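Notebook, July – open day, dish rack station

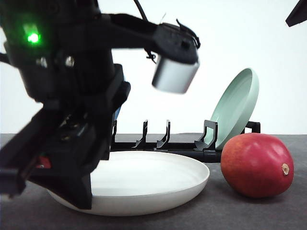
I had the afternoon shift on this one, 2 until close, and I'm writing it up tonight while I can still read my own handwriting. Krešimir Perić had the morning and his notes are on the loose sheets tucked in behind this page. He uses "L" for left and also for Lonitz, so read with care.

Setup first. Same program we froze the week before, no edits on the day (I was tempted twice). Plates go from table to rack and back again, with fruit as the odd item out. The Fasten people wanted us to run the full tea set demo, cups and all, and I'm so glad we said no! Cups are still a mess. Plates we can do in front of strangers.

Speed was set to 15 percent for the first group and I left it there until the school party had gone through. It looks painfully slow from where I stand, but visitors don't mind at all. They lean in. When I turned it up later, people took a step back from the rope and stopped asking questions, so I turned it down again. Worth remembering for next year – slow is better for talking over, and I could get through a whole explanation of grasp planning in one plate cycle.

Log for the afternoon, from the tally on the whiteboard: 13 full cycles, of which 2 needed me to step in. Both were the same fault. The fingers came down on the rim of the white plate a little too flat, and the plate slid along the table instead of lifting. It's a shallow plate and there isn't much rim to get under. I nudged it back by hand, restarted from the approach pose, and it went fine the second time in both cases. Krešimir had the same thing once in the morning and fixed it by starting the plate nearer the rack, which I only read afterwards. We should really talk at handover instead of just waving at each other.

The green plate gave no trouble whatsoever. I don't know if it's the rim or the color or just luck. I'd like to swap the two and run the white one through the green one's positions before anyone starts rewriting the approach. Somebody from Dimitriou asked if the vision side prefers colored plates over white ones and I said probably, then spent the next ten minutes worrying that I'd made that up. So: test it. White plate, green plate, same start, same lighting, at least a morning's worth of runs each.

The mango was a hit. It was down on the sheet as a distractor, meaning the arm is supposed to leave it where it is and get on with the plates, and it did that all afternoon. But everybody wanted to see it picked up. One little boy asked me if the robot was allowed to eat it. His teacher asked whether it would bruise, a much harder question, and I had to say that I don't know and that the force limits we use are set for crockery. We've never done a proper soft fruit run on this gripper. I'd put that on the list, with cheap peaches first.

Questions I got more than once:

How does it know where the plate is? (Gave the short version. The long version loses people at calibration.)

What happens if I put my hand in? (It stops. I showed them with the e-stop and with the foam hand on a stick, and the foam hand got a round of applause.)

Can it wash them too? (No.)

When can I have one? (Everyone over forty.)

Visitor count at the door was 190 for the whole day. I can't say how many of those came by our table, but I was hoarse by the end. The Vukus stand next door had a packing line going and it was loud, a steady clack-clack that made it hard to hear the back row. If we get the same corner again I'm asking for the wall side, or a little speaker.

Something for whoever does the hardware: I'd like a proper look at the cable ties on the arm. The loose ends stick up off the mount and I had two separate people ask me if they were sensors. They don't get in the way of anything that I noticed, but let's trim them flush before it goes out in public again. Same visit, please check the finger pads for wear. I wiped them down at the break and the lower one felt smoother than I remember, though I didn't measure it and I might be imagining things after so many plates.

Also the label for the status light. We had nothing on the table explaining that green means it's live and running, so I must have said it thirty times. A small card would do. Large print, and put it where the kids can read it.

The rack held up well. I'd been afraid it would creep along the table with all the pushing, so I checked it against my tape marks between groups and it was still on them at the end of the day. Krešimir says he stuck the base down before opening, so that's that mystery solved. Good call though, keep doing it.

Packing up was quick. Arm parked, power off at the wall, plates wrapped in the towel and put in the blue crate with the foam hand. Tape marks left on the table on purpose, so please don't peel them off until I've copied the distances into the setup sheet. I'll do that tomorrow morning with coffee.

To do, mine: white/green swap test, peaches, distances into the sheet, answer the email from Dimitriou about the plates (after the test, for once).

To do, Krešimir: cable ties, finger pads, status light card. And he still has my good marker.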